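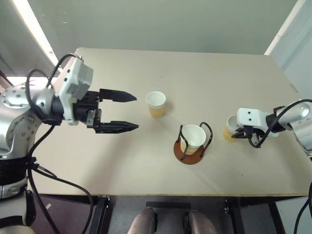
Cold brew oolong, anyone else hooked?

maplefort
So I finally tried cold brewing the Sasaki roasted oolong and wow, I'm never going back to hot in the afternoon! 6 grams in a 1000 ml bottle, into the fridge at 9 pm, strained before breakfast. It comes out sweet, a little nutty, with none of that dry feeling at the back of the tongue. What ratios is everyone else using?

teabag_tyrant
6 grams is way too thin for me. I do double that and pull it after four hours. Overnight makes everything taste the same, if you ask me.

maplefort
Four hours in the fridge or on the counter? Mine had hardly any color at four.

teabag_tyrant
Counter for the first hour, then fridge.

quillon88
Going to disagree with tyrant here. Overnight is where the peachy side comes out, at least with the lighter ones (the Piltotier spring pick is so good like this, please try it). Double the leaf just gave me something that tasted like wet toast.

teabag_tyrant
Wet toast is a roast problem, and I stand by my four hours. I'll give you the Piltotier though, that one is lovely.

harborlane
Does water matter as much as people say? I'm using a Clatora filter jug and can't decide if I'm imagining the difference.

quillon88
Huge difference for me! Our tap water is very hard and the tea came out flat and cloudy. Make two 200 ml jars side by side, one tap and one filtered, and have somebody mix them up for you.

harborlane
Did the jars. Picked the filtered one both times, so I'm sold. Also used the broken bits from the bottom of a Britau tin and they brewed faster, about half the time, but a bit bitter.

maplefort
Ooh, I have a tin of those dregs too. Trying it tonight with less leaf and I'll post how it goes.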